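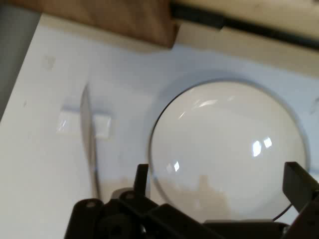
**Clear glass domes on a white tabletop: how do you lot store and clean them?**

**benchmoss**

I've taken on a box of old clock domes and lens covers from a relative's workshop and I'm sorting them out in the spare room before they go on shelves. The table is a white one, matt finish, and I've been laying the big round dome flat on it with the rim down. The thinner curved pieces are the problem. They want to roll if you put them down on their backs, so I've been thinking about standing them on edge.

Two questions.

1. Is it safe to store curved glass upright, or does all the weight end up on one bit of the rim?
2. What are people using to clean it? I've tried vinegar and water and it leaves a bloom that I can only see when the window is behind me.

The biggest one is 300 mm across. The rest are smaller and I haven't measured them all.

**tidewrack**

Rim down, always. A dome sitting on its full rim has the load spread right round. Stand it on edge and you have one contact point and a lot of leverage if somebody knocks the table.

For cleaning, leave out the vinegar. Warm water, one drop of washing up liquid, rinse, then a second rinse with deionised water from the car shop. Dry with a cotton tea towel that has never seen fabric softener. The softener is usually your bloom.

**pellow_and_sons**

I don't agree about rim down always. Flat on a hard tabletop, any grit under the rim will chip it when you slide it to pick it up. I've done it twice. I keep mine on edge in a slotted rack lined with felt, like a plate rack, and I've had no breakages in 13 years.

The important bit is the slot. Loose on a table, no. In a rack, yes.

**benchmoss**

There's no rack yet. I was going to make one out of offcuts. What width are your slots?

**pellow_and_sons**

Depends on the curve. The rim only needs a narrow slot but the bulge needs space in front of it, so it's the gap between slots that matters. My big ones are 90 mm apart and they could do with a bit more.

**tidewrack**

A rack is fine if you have the space for it. Most people don't, and they end up with glass leaning against other glass. If it's a table or nothing, put a sheet of thin craft foam down, wipe it first, and lift the dome straight up with both hands. Don't slide it.

**Greyfinch**

Has anyone tried the Trekon shelf liner? It's the white ribbed one. I bought a roll for the kitchen and had half left over. It grips well, but it left faint lines on the rim of a cheese dome after a few months. They came off with hot water.

**pellow_and_sons**

Wouldn't use anything rubbery for long storage. Felt or plain card.

**benchmoss**

I've got some card. Next question, then: how do you check for scratches? On a white table I can't tell a scratch from a reflection. The curve picks up the window, the ceiling light, the lot.

**tidewrack**

Turn off the ceiling light and use one lamp from the side. Turn the dome slowly. Reflections stay where the lamp is and scratches travel round with the glass. A dark cloth underneath helps a great deal. White is about the worst thing you can pick for looking at clear glass.

**oddsock_lane**

White is good for seeing chips in the rim though, if you ask me. You get a dark line where the edge is and any nick breaks it up. I check on white first and then on black.

**tidewrack**

Fair point for the rim. I still wouldn't use it for the face.

**Greyfinch**

On packing, if these are going anywhere: there's a seller at the Zevidwood antiques fair who does double-walled boxes in odd sizes. I paid for two and they were worth it. Fill the inside of the dome as well as the outside, with crumpled paper, so there's no empty space for it to flex into.

**benchmoss**

They're staying here, but I'll remember that. Did the second lot this evening with washing up liquid and a final rinse and the bloom has gone from all but one. I left that one to soak for 30 minutes and it's the same as before.

**oddsock_lane**

If soaking doesn't shift it then it may be in the glass. Old soda glass goes cloudy when it's been shut up somewhere damp. You can't wash that out. It can be polished with cerium oxide but try it on the worst piece first.

**pellow_and_sons**

Agree with that. And wear a mask for the dust if you let it dry out.

**benchmoss**

Right, I'll order a small tub. Rack will be felt-lined, and the big dome can stay rim down on card until I've built it.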